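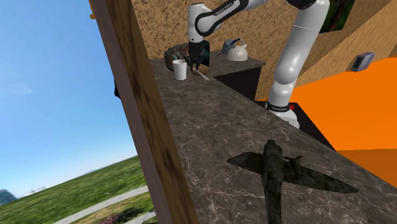 Skarkham rebrand and the new producer fund

reelpatience
So Skarkham Media Arts is now just "Flurkex" and there's a producer fund opening in June. Has anyone read past the press release? I see a new logo and a lot of talk about community.

docu_marlow
I read the guidelines. 36 grants, up to $2000 each. For a half-hour documentary that covers insurance and maybe a sound mix.

tapehiss
$2000 got my short through its last edit. Not everybody is making a half-hour for public TV.

docu_marlow
Fine, but they take streaming rights for 2 years. Did you sign that away on your short?

tapehiss
Non-exclusive rights. Page four.

reelpatience
Non-exclusive until you read the part about "partner stations." I asked which stations and got a form reply. The old name at least had a phone number attached to it.

esesville_av
I'm at the Esesville station and we haven't been told we're a partner, for whatever that's worth. We did get the new logo in three file sizes.

reelpatience
That's about what I figured.

tapehiss
You folks complained when they had no fund at all. I'm applying.

docu_marlow
Go for it. Last round had roughly 100 applicants and I never saw a list of who got paid. If you get in, post the contract here with your name blacked out. I'd like to see the rights page before I send them a cut of anything.

tapehiss
Will do, if they let me.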